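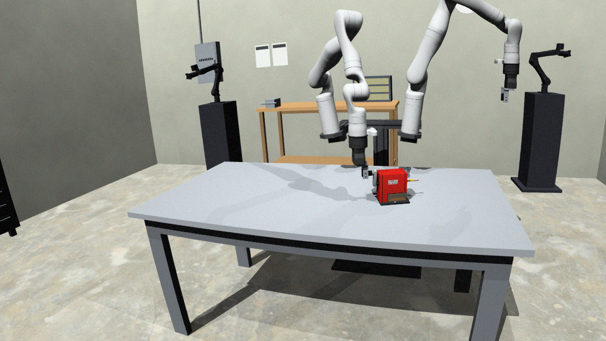

Red sharpener, long gray table.

I have gone back to pencils. I'm forty pages into a notebook and I have the gray smear down the side of my left hand to prove it, the same one I had all through fourth grade, when Mrs. Prothero used to send me to the sink before she'd let me touch the library books.

It started in September with a form. The county wanted it filled out in black ink, no corrections, and I ruined 4 copies before I got my own zip code right. By the third one the woman at the counter in Kirnham had stopped making eye contact. I went home and found a pencil in the drawer with the dead batteries and wrote my grocery list with it, purely for the pleasure of being able to change my mind about leeks.

Then I did what I always do, and read too much about it. There are people online who will argue about pencils until two in the morning. I have now been one of them. I can tell you that an HB and a No. 2 are close enough to the same thing that you should not bring it up at dinner. I can tell you this because I brought it up at dinner.

My friend Ayuba Addo, who draws for a living and so has earned his opinions, sharpens everything with a knife. He gets a point as long as a finger joint and it looks terrific, and he does it over the sink in under a minute. I tried it. I got something like a chewed carrot, and a bandage. He was kind about it, in the way of a man who is going to tell other people.

So, sharpeners. The little metal wedge kind is fine for about a month and then it starts eating the wood in one long bite and leaving the lead in the hole, and you have to poke it out with another pencil, whose point then breaks off and joins it. The hand crank on the wall at school was better, if you remember to ignore the big dial with all the different sized holes. Everybody stuck a finger in the biggest one. I don't know what we were hoping for.

The electric ones are another matter. They're loud and greedy, and I love them. You put in a pencil and get back a slightly shorter pencil with a point you could sew with, and then of course you put it in again to hear the noise. I lost half a perfectly good Skarnance that way while on hold with the dentist. At that rate I figure a box lasts me until spring, or one bad phone call with the insurance people.

What I've written with all this equipment is not much. 700 words one morning, most of them about a squirrel. On a good day I get to 1,000, and then I type them up and find it was 2,000 words' worth of effort, what with the arrows. I do like the arrows. You can't really draw a furious arrow on a laptop, or if you can it's under a menu I haven't found.

The erasers are the weak spot. The pink ones on the end go hard as a tooth after a year and just push the mistake around. Ayuba gave me one of the gray kneadable kind, and I've mostly been making it into small animals.

Anyway, the leeks went back on the list. If anyone has a cure for smudging that doesn't involve learning to write with my other hand, the comments are open.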